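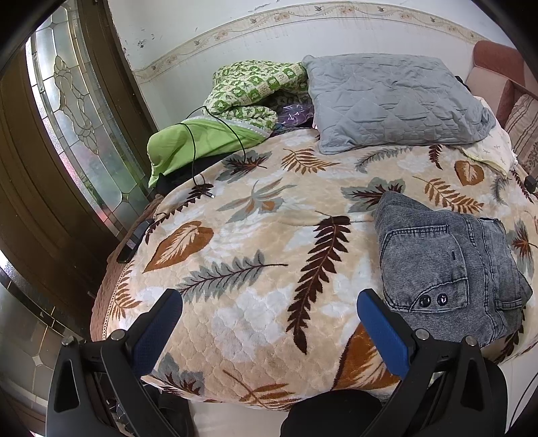

Wovinura, the housekeeping and laundry service for short-stay apartments, will bring automated folding into daily work at its Gruton depot this October. Staff there handled 1,664 loads last month, and most of them would like to talk about something else. 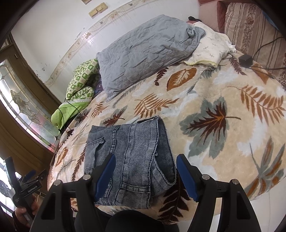

The change starts with who does what. Room attendants at Gruton will hand the repetitive folding to two-finger grippers and keep the inspecting, the mending and the final say. Training covers clothes on a made-up bed, where folded denim on a leafy blanket is a fair test of anyone's patience. No jobs are being cut — the company put that in writing before it was asked twice.

"I have folded jeans for a living and I won't miss it," said Glykeria Moschos, head of operations at Wovinura. "I will still refold the ones I don't like."

Attendants get two paid hours a week for training, and shift times stay as they are. The Trostier depot follows once Gruton has finished complaining.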